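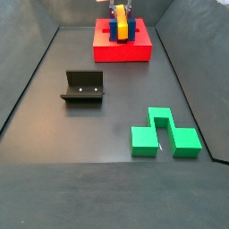

The gripper at the yellow arch, with the red base below it and the green piece waiting at the right.

Two grippers, one box of blocks

By our automation writer
Friday, November 29, 2024

When a small workshop buys its first robot arm, most of the discussion goes to the arm. How far does it reach, how much does it lift, how loud is it. The gripper is chosen on the last afternoon, often from the same catalogue page, and then everybody has to live with it for years. I have made this mistake myself, so I was glad when the test room at Pedeck agreed to let me sit beside their bench for three days and watch two grippers do the same work.

The first gripper is the Pradow, a parallel model with two stiff metal fingers and a flat pad on each. The second is the Felilau, which has soft fingers that bend around the part. Both were mounted on the same arm, an Alvarado that the room has had since July, and both were driven by the same controller. I asked for the speed to be kept equal also. The Felilau can close faster than the Pradow, but I wanted to compare the hands and leave the motors for another article.

The parts were coloured plastic blocks with stepped and arched shapes. It looks like a game for children, and some visitors to the room smiled at it. I think it is a fair test. A block with a step in it gives you a wide side and a narrow side, and a gripper which is comfortable with one can be quite clumsy with the other. An arch is harder again, as the fingers must decide (or the programmer must decide for them) if they hold it by the legs or by the round part. And when the pieces are put together the space for the fingers gets smaller with every step. The first piece is easy. The last one must go in between neighbours.

Together the two grippers made 894 attempts. An attempt was called good if the piece was lifted, carried and put down where the program wanted it, without a person touching anything. Of all of them, 181 were not good. I had expected the soft fingers to win without effort, and on the first morning it seemed I would be right. The Felilau picked up pieces that were turned a little wrong, and it did not push them away when it arrived a little beside the centre. The Pradow in the same situation gave the block a knock and then closed on air.

On the second day we moved from picking to putting together, and there the order changed. Soft fingers hold a part kindly, but they also let it turn. When a bridge piece has to sit down over another piece, a small turn in the hand becomes a collision at the edge. The person at the controller corrected the height, then the angle, then the height again. With the Pradow the part stayed in the hand the way it was taken, good or bad. If the pick was straight, the placing was straight.

So the question became how to get a straight pick, and for this the cameras matter more than I had understood before. The bench has a fixed camera for the whole working area, and a small one at the wrist that looks along the fingers. In the fixed view you see well where the pieces are lying, but the hand covers the most interesting part exactly at the moment when you need it. The wrist view has the opposite character. You lose the overview, and you gain the last few centimetres before the pads touch.

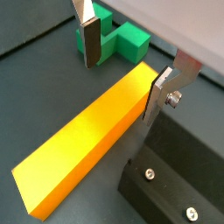

With long pieces this was a real help. A long block can be taken at the middle or at the end, and the end is tempting if the middle is too near to something else. But a piece held at its end hangs down on the other side, and it needs more force from the pads. The Pradow has a setting for the closing force from one to 100, and we had to find the value by trying. Too low and the block slid when the arm accelerated. Too high and the pads pulled it a little sideways while closing, so the careful alignment was for nothing. I wrote the good value on a piece of tape and stuck it to the desk.

I would like to say a word on pads also. Makers speak much about stroke and force in their brochures, and the pads get one line. Yet it is the pad that touches the part. We changed the pads of the Pradow once, from smooth ones to ones with a light texture, and the slipping at the long pieces became clearly less. The change took a few minutes with a hex key. For the Felilau you must buy a whole new finger, and you must wait for it.

The wrist camera brings its own small troubles. Bare metal fingers reflect the lamps, and a bright spot near the pad can confuse the software that looks for edges. We turned one lamp to the wall and it was better. The cable is the other point. It must have enough freedom for the wrist to turn, and still it must not hang in front of the lens – I have seen this in other workshops too, and usually it is solved with tape at first and then the tape stays.

Which one would I buy? For a shop that moves mixed goods from one box to another, the Felilau, and I would not think long. For anything where one part must meet another part, I would take the Pradow and spend the difference in price on the wrist camera and two sets of pads. The room at Pedeck has kept both, and changes between them with a quick coupling. This coupling has a little play in it after many changes, and they are now measuring how much.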